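Notebook > Robots > Collecting

Small progress with the simulator

Since February I am collecting examples for our learning system, all in simulation. The task sounds easy: take one thing from the table and put it in a basket. Yesterday I recorded 23 episodes and kept 14.
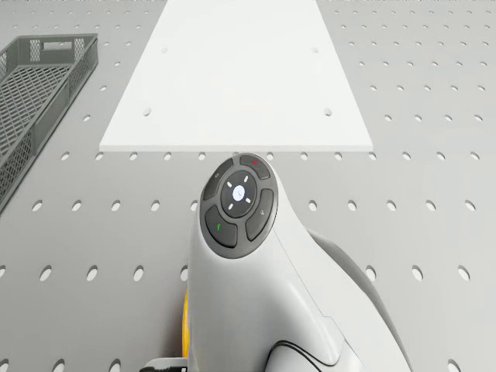 My mistake was to start every episode with the arm in the same pose. Su-bin Ha looked at my files and told me to change the start a little each time. I do this now, and I also write down which object I asked for, the banana, the mug or the can. It is slow work, up to 60 minutes for one good set.

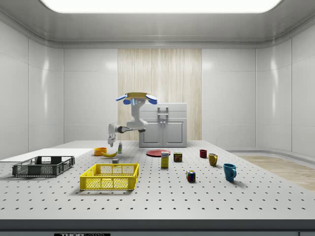 What I will change next

Shorter pauses before the grasp, and the bowl in more places.

2 comments | 14 shares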